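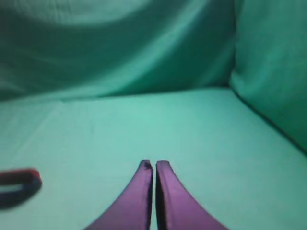

Page last changed: Wednesday, November 28, 2018

4. Starting a shift at the Temport picking cell

Operators at Pasodside no longer pick parts by hand at this station. The operator lays out the part, starts the cycle and handles the exceptions. Cycle count per shift is set to 200.

1. Smooth the green cloth with the flat of your hand. Faint creases are fine. Pull out any fold taller than the part.
2. Place one U-shaped part flat on the cloth, clear of the drape.
3. Close the fingers from the panel and check that the tips are level.
4. Open the fingers. Look at the ribbed inner faces and brush off any lint.
5. Step behind the line and press Start.

CAUTION: Keep hands off the cloth while the arm is live. After a stop, wait 30 seconds before reaching in.

Note: A part at the side of the wrist view is acceptable. The arm searches for it before closing.

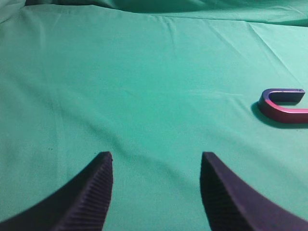

Siiri Toivonen asked that this section also say what happens to the break schedule, as her shift had been told two different things. Breaks stay as they were. Pause the cell before you leave it, even if another operator is close by.

6. If the arm misses a part twice, press Hold and enter code 44.
7. Move the part by hand and press Resume.
8. Write the miss in the Oltex log. Misses are not counted against the operator.

For changes to finger force, see section 5.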